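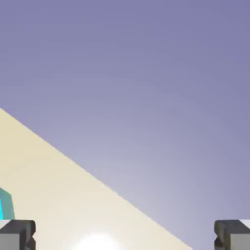
Clerow is looking for a person who can explain a spreadsheet to someone who hates spreadsheets

Community Tools Guide, part time, Branville and surroundings
Posted December 30, 2025

Clerow makes software for people who were never supposed to need any. Our main product, Imrie, lets a small outfit build its own booking form, stock list, rota or membership register by dragging boxes around and typing plain sentences into them. A bike repair co-op runs its waiting list on it. So does a choir, a seed library, and a man who rents out bouncy castles and has built something so elaborate that our own developers ask him for advice.

The sales pitch for this sort of tool is that anyone can use it. We wrote that pitch ourselves and we more or less stand by it. In practice, anyone can use it once somebody patient has sat next to them for an hour and not sighed. We would like to hire that somebody.

What the job is

You will spend most of your working week in other people's back offices, church halls and kitchens, helping them turn a problem into a small working app. The problem usually arrives in a shoebox, or as a file called FINAL final use this one. You will ask what they are trying to do, listen to the answer, and then listen to the second answer, which tends to be the real one.

You will also run a drop-in session on the first floor of our Branville office every Thursday. Attendance varies. In June we had standing room only for a session on printing labels, and a handful of people for the one on artificial intelligence, which we had advertised heavily.

The rest of the time goes on writing. Our help pages were written by engineers, and it shows. The page on deleting a record currently opens with a paragraph about database integrity. We want you to rewrite these pages in the kind of English you would use on the phone to an aunt, and then defend your version in a meeting against the people who wrote the first one. They are nice about it, mostly.

Finally, you will report back. When the fourth person in a row cannot find the Save button, we need to hear that the button is in the wrong place. You will have a standing slot at the Monday product meeting, and a product team that has promised to keep its laptops shut while you use it.

What we need from you

Experience teaching, training or supporting adults in anything at all. Past guides have come to us from a library desk, a driving school and the returns counter of a hardware store. The returns counter turned out to be excellent preparation.

Clear writing. Send us something you wrote that helped a person do something. Instructions for feeding your cat will do if they are good instructions.

Enough comfort with computers to poke at an unfamiliar program until it gives in. You do not need to code. If you do code, that's fine, but you will have to keep your hands off the customer's keyboard, and coders find this hard.

A way of getting around. Our furthest regular customer is 20 miles out and the bus goes there when it feels like it. We pay mileage, and we own one bicycle.

A second language would be very welcome. Tell us which one and how rusty it is.

What we don't need

A degree. A personal brand. A passion for disruption. We had a candidate last year who used the word "ecosystem" 7 times in a first interview, and none of them involved a pond.

Hours, pay and so on

The post is 20 hours a week, spread over three or four days as suits you and the customers. One evening a week is usual because choirs and allotment societies do not meet at two in the afternoon. Evening hours come out of the total and are not added on top of it.

Pay is hourly and on the same published scale as everyone else at Clerow. We send the scale with the application pack so you can look at it before deciding whether we are worth a cover letter. You get paid vacation, a laptop that is newer than the bicycle, and a training budget of 300 dollars a year that you may spend without explaining yourself to anyone below the rank of Gonçalo.

The contract is for one year to begin with. The money for the post comes partly from a joint program with Skudance, who refurbish old computers and hand them on to community groups with Imrie already installed. You would be the human being who comes with the machine. If the program is renewed, so is the job. We think it will be, but we have been wrong about funding before and would rather you heard that now.

Who you would work with

You would report to Gonçalo Quintela, who runs customer support and was the first guide we ever hired. He still takes the difficult calls and keeps a list of the best app names customers have come up with. The current leader is a dog-walking rota called Lead Generation. There are two other guides, both part time, and the three of you would split the territory among yourselves. We suggest not letting the other two pick first.

How to apply

Ask for the pack through the contact form on our website and put "Guide" in the subject box. Then send us:

A resume, no longer than two pages.
The piece of helpful writing mentioned above.
A few lines on the worst piece of software you have ever had to use, and what you would have told its makers.

Please don't have a chatbot write that last part. We have read a great many of those by now and they all blame the user interface in the same tone of gentle regret.

If we like what you send, we will invite you in for a conversation and a practical exercise. The exercise is teaching one of our developers to do something you know and they don't. Previous topics include sourdough, cribbage and folding a fitted sheet. We pay for your time and travel.

Everyone who applies gets a reply, including the people we turn down. If you need the pack in large print or want to apply by phone, say so on the form, or come to a Thursday session and ask for Gonçalo.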